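The trouble with trousers

Ask Henrike Sauerland what the hardest object in her laboratory is and she won't point you to the glassware, or the keys, or the bag of loose screws that kept everybody busy through the winter. She'll hold up a pair of jeans. "A mug is the same mug every time you meet it," she told me, filling two of them from a kettle that has plainly seen long service. "Jeans are a different shape every single time, and they change again the moment you touch them."

Her group at Griltcombe has spent the better part of a year teaching a robot to handle cloth, and the method they've settled on (they call it Gratus, for reasons that I was told twice and still couldn't repeat) is a pleasingly homely one. A person picks up a gripper, a hand-held cousin of the one the robot wears, and simply does the job: pinches, lifts, drags, smooths, lets go. A wide-angle camera on the tool watches the fingers and whatever is between them, and small printed tags let the software work out how far apart those fingers are. Do that often enough, with enough different starting muddles, and a program can begin to learn which pinch goes with which muddle.

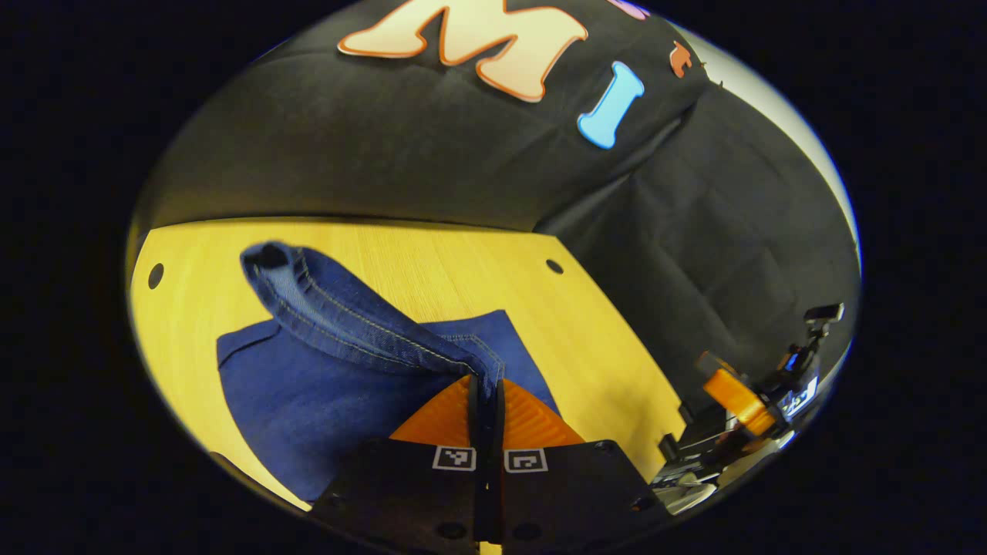
Denim turned out to be a kinder teacher than the team had feared. It is heavy enough to stay where you put it, and the seams give the software something to hang on to, rather as you or I might feel for the edge of a duvet cover in the dark. Henrike's idea was to have the program look for stitching and hems first, and only then decide where to take hold. The earlier system, Tamayo, went for the highest point of the heap, which sounds sensible enough until you've watched it lift the same fold again and again and put it back just as it was!

The result, when it came in May, was modest and rather lovely. Trained on 200 demonstrations, with 28 attempts kept aside for testing, the new method flattened a crumpled leg in an average of 3 moves, where Tamayo had needed 5. Henrike is careful about what that does and doesn't mean. Thin shirts still defeat it, and so does anything with a lining, and a pocket turned inside out can send it off on a long and fruitless errand.

Next they'd like to try towels, and after that the terrible business of fitted sheets, using a newer pair of arms from Ziltar that were still in their crates when I visited. Before I left she let me have a go with the gripper myself. It was lighter than I'd expected, and I made a thorough mess of a trouser leg, which she saved along with all the others.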